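Lista: taller-manipulacion
De: Selorm Eshun
Para: lista del taller
Fecha: 7 de junio de 2021
Asunto: Re: [taller-manipulacion] Tarea del cuenco, criterios

Hola a todos:

Contesto debajo del texto citado.

Ming-te Ng escribió:
> Tengo dos dudas antes de cerrar el guion de la prueba.
> Una, si el tiempo corre desde la orden de arranque o desde
> el primer movimiento del brazo. Otra, si dejamos el tapete
> verde o volvemos a la mesa sin cubrir, como en enero.
> El grupo Kuslow pide lo segundo.

El tiempo corre desde la orden de arranque. El reglamento de la copa Zirkitz lo fija así en el apartado 9 y no veo motivo para apartarnos. Quien tenga una fase de calibración larga, que la ejecute antes y guarde el resultado en disco.

El tapete se queda. La segmentación por color que usa Iklow separa bien los objetos naranjas del verde, y con la mesa sin cubrir los umbrales de enero daban falsos positivos en las zonas con brillo. Kuslow puede entrenar con ambos fondos si quiere, pero la evaluación se hace sobre verde.

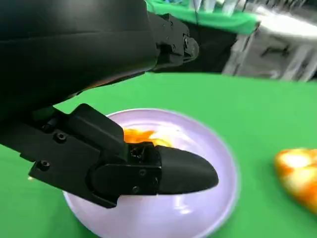

Queda el asunto de la altura de aproximación. Con el cuenco lila el borde es bajo y ancho, de modo que la pinza puede entrar inclinada sin tocarlo. El problema aparece al abrir: si la punta está demasiado cerca del fondo, el dedo empuja el cuenco y la pose estimada deja de valer. Propongo fijar una altura mínima de 3 cm sobre el fondo en el momento de soltar – medida en la punta del dedo, no en la brida – y penalizar solo el desplazamiento del cuenco, no el roce.

Sobre la cámara de muñeca: el propio bloque de la pinza oculta parte del interior del cuenco. El detector no debería dar por perdido un objeto que deja de verse durante el descenso. Eyvindsson tiene en su rama un filtro que mantiene la última posición durante 2 segundos; pido que lo suba al repositorio común con los parámetros documentados.

Ming-te, incorpora lo anterior al guion y reenvíalo a la lista. Las objeciones, en este mismo hilo.

Un saludo,
Selorm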